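Workshop notebook, Varer hillclimb and sprint car
7 Sep 2022

Car back from Grilumdale and up on stands. Gearbox drained first. The oil came out darker than I'd like, with a fine grey paste on the magnet and no chips. Kept a sample in a jam jar, labelled, on the shelf over the vice. Refilled with the same grade for now.

Long pedal on the last run, as the driver reported. Bled the rears and got a little air out of the left. The fluid was fresh in February so it has had a full season. Changed the lot anyway. The pedal is better but still not where it was in the spring. Front pads have plenty left. Rear left pad is worn in a taper, thinner at the trailing end, and I think the caliper is sitting slightly out of square on the bracket. Shimmed it, will measure again after the next outing.
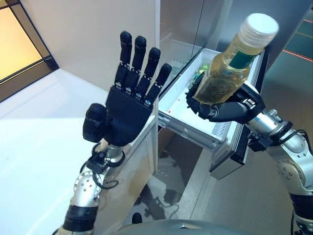 Corner weights done with the driver's ballast in, 75 kg, and half a tank. Cross weight had crept up again and the right rear spring platform had wound itself down. The lock ring was only finger tight. My fault, I did that side in the dark at Grilumdale. Reset it, marked both rings with paint pen. Toe at the rear was out as well, so strung the car and put it back to the sheet. Left the front alone.

Tyres: the set on the car has done 11 runs and has gone off. The left rear is grained across the inner shoulder. I'd keep them for practice at the Brotivora sprint and fit the newer pair for timed runs. Hot pressures from the weekend are in the back of this book. The rears came up more than the fronts every time, so start them lower.

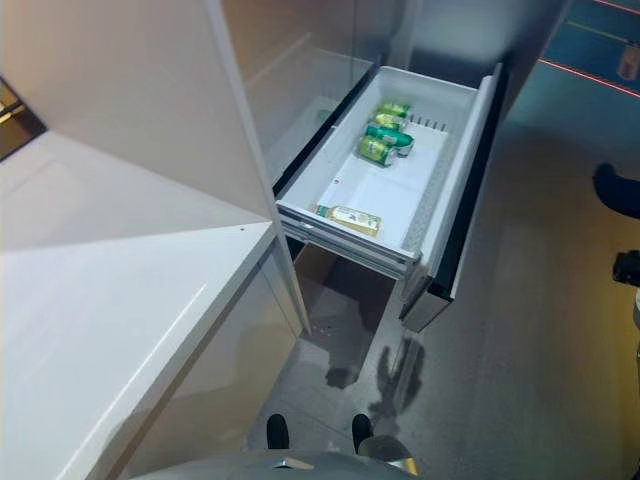

Fridge drawer open, green cans at the back.

Clutch cable. The new one from Jireš is longer in the outer than the old one by 38 mm. It will fit if it goes round the outside of the steering column instead of inside, but then it runs close to the manifold. Tried it both ways. Inside with a bigger loop pinches at full lock. Outside with a heat sleeve is tidy enough and the action is lighter. Left it outside, cable tied at the bulkhead. Have asked Jireš whether they do the shorter one. Old cable is hung up behind the door as a spare, fraying at the lever end, so only for getting home.

Data: the throttle trace shows the driver never getting past 50 per cent on the exit of the second hairpin. He blames wheelspin, but the wheel speeds don't really show much. Could be the pedal stop. Checked it and there is a bit more travel to be had, moved the stop back and tried it with the engine off. Needs a proper go on the road section before the sprint.

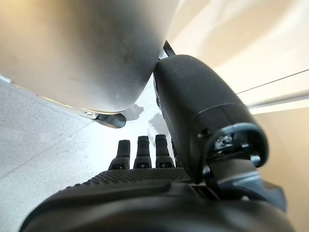

Brushed silver, lower rim, scuffed. Small dark foot underneath.

To do:
Second rear caliper bracket, check for square
Wheel bearing, front right, slight rumble when spun by hand
Order brake fluid and pads
Find the other trolley jack handle
Entry form for Brotivora, still not posted
Torque wheels again after the first run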